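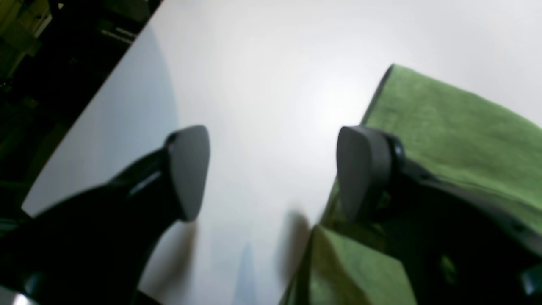

Why I quit my to-do app (again)

So I did it. On Friday night, right after dinner, I deleted Tredance off my phone and I haven't put it back. If you've been reading this blog for a while you know I've been here before. There was Jekness, which I loved for one whole winter and then stopped opening. There was the spreadsheet. There was the bullet notebook with the colored tabs, and I still find those tabs stuck to the bottoms of my socks.

Tredance was supposed to be the one. You type in everything you need to do, it sorts it all by how urgent it is, and you get points for finishing stuff. 5 points for a small task, more for a big one. I got so into the points, you guys. I was adding things like "make coffee" and "drink coffee" as two separate tasks. I passed 1000 points and got a little gold leaf next to my name, and I was proud of it, and I told my sister, and she said "what does the leaf do?" and I didn't have an answer.

What finally got me was the dentist. I'd had "call dentist" on there since spring. The app kept bumping it up the list and turning it a darker and darker red, and every morning I'd swipe it to tomorrow and go collect my points for watering the plants. I was on my way to 2000! I was also chewing on one side of my mouth. At some point you have to look at yourself.

Anyway I called them. It took two minutes. They had an opening the same week and it was just an old filling that had worn down, so all that dread was for a very boring half hour and some drool on my shirt.

What I'm doing now is so low tech I'm a little embarrassed to write it down. I take an envelope from the junk mail (we get plenty, I think Skemia sends us something every single day and I've never bought a thing from them) and I write on the back of it with whatever pen is closest. When the envelope is full or gets coffee on it I start another one. Anything I can't be bothered to copy over to the new envelope just dies there. I dropped "learn to make bagels" this way and felt wonderful.

The one bad part is the grocery store. I keep leaving the envelope on the kitchen counter, and then I stand there in the cereal aisle trying to picture my own handwriting. Yesterday I came home with three kinds of mustard and no eggs. My husband thinks I should take a picture of the envelope before I go, and I said that sounds a lot like an app to me - but he might be right.

A few of you asked after my last post whether I'd go back to a paper planner. I don't think so! The empty pages make me feel guilty, and there are so many of them by March. If you have one you really stick with, tell me in the comments, and tell me how big it is, because the one I had before wouldn't fit in any bag I own.

Okay, I have to go find my envelope. I know eggs are on it.

Get our new posts by email. Enter your address to subscribe. You can unsubscribe at any time.

Contact | © Tkachuk. All rights reserved. | Back to top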